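Pinces tenues à la main : on filtre les démos ou on garde tout ?
Forum > Apprentissage par imitation > Méthodes et résultats

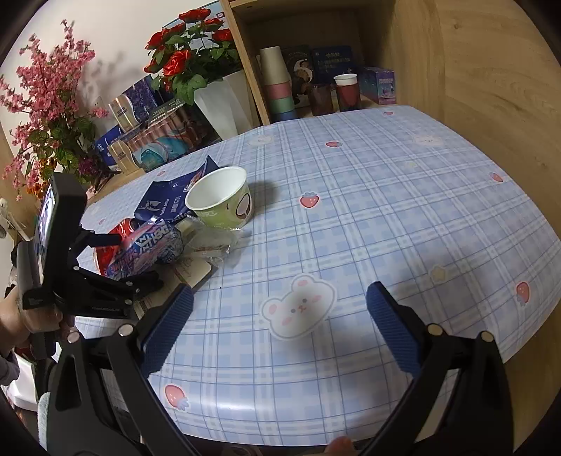
Vue de la pince noire au-dessus de la nappe à carreaux, l'autre pince et son boîtier à écran à gauche.

karnetik_lab
Jeudi, 14 h 20
Bonjour à tous. On collecte des démos à deux mains sur une tâche de rangement de table : attraper un emballage souple et le mettre dans un bol en papier. La politique est entraînée uniquement sur ces données, puis testée sur nos deux bras fixes. 190 démos au total, trois opérateurs.
On a comparé deux entraînements. Le premier avec tout. Le second sans les démos où l'opérateur hésite ou s'y reprend à deux fois avant de fermer la pince, 17 en moins. Même réseau, même nombre d'itérations, 12 essais chacun sur le robot. Avec tout : 9 réussites. Avec le jeu filtré : 6.
Je m'attendais à l'inverse. Quelqu'un a déjà vu ça ?

mvt_lent
Jeudi, 14 h 51
Oui, et je ne trouve pas ça surprenant. Tes démos hésitantes contiennent les rattrapages. Si tu les enlèves, la politique ne voit plus jamais une pince mal placée qui revient en arrière. Sur du sachet plastique froissé elle en a besoin tout le temps.

Nogueira
Jeudi, 15 h 08
Désolé mais 9 contre 6 sur 12 essais, ça ne dit rien. Avec des effectifs pareils l'écart peut venir du hasard. Je ne changerais pas un protocole de collecte là-dessus.
Autre question : les objets étaient remis au même endroit à chaque essai ?

karnetik_lab
Jeudi, 15 h 30
Positions marquées pour le bol, oui. Pour les emballages non, on les repose à la main. D'accord sur l'effectif, c'est pour ça que je demande avant d'écrire quoi que ce soit.

Nogueira
Jeudi, 15 h 37
Alors il faut aussi alterner les deux politiques, un essai l'une, un essai l'autre. Si tu as fait tous les essais de la première puis tous ceux de la seconde, tu mesures aussi la lumière, l'état du sachet et ta fatigue.

sendale
Jeudi, 16 h 12
Je pose une question sur la nappe. Des carreaux bleus et blancs avec des têtes d'ours et des fraises, c'est chargé. Vous avez testé sur fond uni ?

karnetik_lab
Jeudi, 16 h 25
Pas encore. Le décor chargé est voulu, on ne veut pas d'une politique qui ne marche que sur une table grise.

mvt_lent
Jeudi, 16 h 40
Garde la nappe - mais il t'en faut plusieurs. Avec une seule, le réseau peut très bien se repérer sur la grosse tête d'ours du milieu. Décale le tissu d'une main et refais quelques essais, tu seras vite fixé.

Sérgio Bragança
Jeudi, 18 h 05
On a eu le même débat chez Kirkden. Je ne suis pas d'accord avec mvt_lent sur un point : toutes les hésitations ne sont pas des rattrapages. Une pince immobile pendant deux secondes apprend au robot à rester immobile. On coupe les pauses et on garde les reprises. C'est long à annoter, mais la politique ne se fige plus au-dessus de l'objet.

mvt_lent
Jeudi, 18 h 19
D'accord pour les pauses. Je parlais des reprises.

karnetik_lab
Jeudi, 18 h 44
Merci. Je relance avec trois jeux : complet, filtré, complet sans les pauses. Essais alternés et nappe décalée entre les séries. Je posterai le tableau avec les échecs classés par type.

Nogueira
Jeudi, 18 h 50
Mets aussi les vidéos des échecs si tu peux.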